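From: Emrys Gethin
To: wasen-manip
Date: Monday, 4:12 pm
Subject: Re: [wasen-manip] clear containers, again

On Monday, Ayane Yoshida wrote:
> I reran the Timard policy on the clear box set. 2 successes in 64
> tries. On the opaque set it is fine, same weights, same table. My
> guess is depth has nothing to do with it, we don't even use depth.
> Did anyone look at how the demos were split before training? Also
> whose idea was the white table.

Ayane,

The white table was mine, and I stand by it as a way of finding out how bad things are.

I did look at the split. Of the 355 demos in the April batch, 6 have a transparent object in them, and all 6 landed in validation. So the policy has been asked to pick up a thing it has never met and can barely see, and it got it twice. I'm inclined to send it flowers.

Abdelilah thinks we should mask the object and train on the masks. I tried his masks. They are lovely on the mugs. On the clear box they pick out the colored rim and give up on the rest, so the gripper goes for the top edge and closes on air. Mārtiņš wants to tint everything with food dye, to which I say no, we'd be solving a different problem and cleaning up after it.

What I'd do instead is reweight by object and record more two-handed demos where the fingers start open on both sides of the container, down low, before anything else happens. The wrist view then has the fingertips in it as a reference even when the walls wash out.
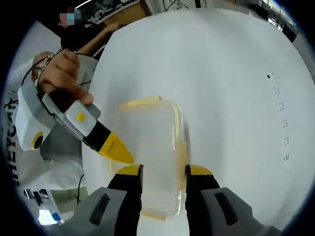

What I need from people

1. Ayane: rerun with the new split, same seeds. Please keep the failures.
2. Tomoyo: can the Arai loader stratify by object, or does it only claim to in the readme?
3. Anyone on Jemia: stop overwriting my checkpoints.

Emrys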